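**Ticket: bill tracker shows the wrong status for special session bills**
Opened by: Telma Durán
Assigned: Kálmán Kocsis
Priority: high (please!)

Hi all, me again. I run the statehouse alerts for our readers and the tracker has gone sideways since the special session was called. Every bill that carried over from the regular session now says "Died in committee" on the public page, even the ones that got a hearing this morning. The new bills look fine. I've had a pile of emails from people who follow the school transportation bill, and one very polite phone call from Engelbert Mayrhofer in the senate clerk's office, who wanted to know why we'd killed it.

What I've tried so far:

- Cleared the cache on the public page, twice
- Ran the nightly import by hand (it finished, no errors, same wrong status)
- Opened the page in a different browser and on my phone
- Logged out and back in, because you always ask me that

The import log says it read 1,559 bills, which matches the legislature's own list. So the bills are coming in okay, it's just the status that's off.

**Update, Kálmán, 10:40 a.m.**

Thanks Telma, good notes. I can see it too. My first guess was the session code. The regular session closes in the feed with an end date, and our Wunine import marks anything without a final vote as dead once that date passes. Then the special session reopens some of those bills under a new code and we never look at them again. I switched the import to read both codes on the test copy and it fixed some of them but left 700 still dead, so that's part of it but I'm missing something. Don't send any alerts until I'm back to you, okay?

**Update, Telma, 11:15 a.m.**

Alerts are paused. I put a banner on the page that says statuses are being corrected and to check the legislature's site for hearing times.
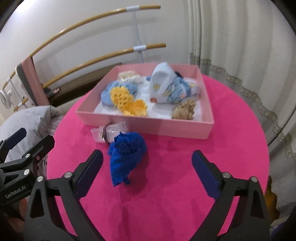
*Knitted and crocheted pieces in a light-pink box.*

The public page loads fine for me on desktop and phone, so I don't think the banner broke anything on the layout side.

**Update, Kálmán, 1:30 p.m.**

Found it, I think! Miklós Pálfi remembered that we changed the status table last December, when Zallitz moved us to the new host. There's a rule in there that says a "dead" status can't be overwritten, which made sense at the time (we had bills flickering back to life every night) but it means the import does the right thing and then the table quietly throws the change away. No error, no warning, nothing in the log. I hate that rule and I'm pretty sure I wrote it.

What I'm doing:

1. Turn the rule off for bills with a special session code
2. Reload statuses in batches of 1,000, so two runs
3. Add a line to the log whenever a change gets refused

Telma, could you pick 9 bills you know well and check them by hand when I'm done? A mix of house and senate would be great.

**Update, Telma, 3:05 p.m.**

Checked my nine against the legislature's site. Eight are right. The odd one is the county road funding bill - it now says "In committee" but it was voted out before lunch. Is that just lag, or do I need to worry? Everything else looks so much better and the school transportation bill is alive again, so I called Engelbert back and he was very nice about it.

**Update, Kálmán, 3:20 p.m.**

Just lag. The feed itself still has it in committee, so we're showing what they're showing. It should catch up on the nightly run. Go ahead and turn alerts back on, and you can take the banner down whenever you like. I'm leaving this ticket open until Tuesday so I can watch the new log lines for a few nights.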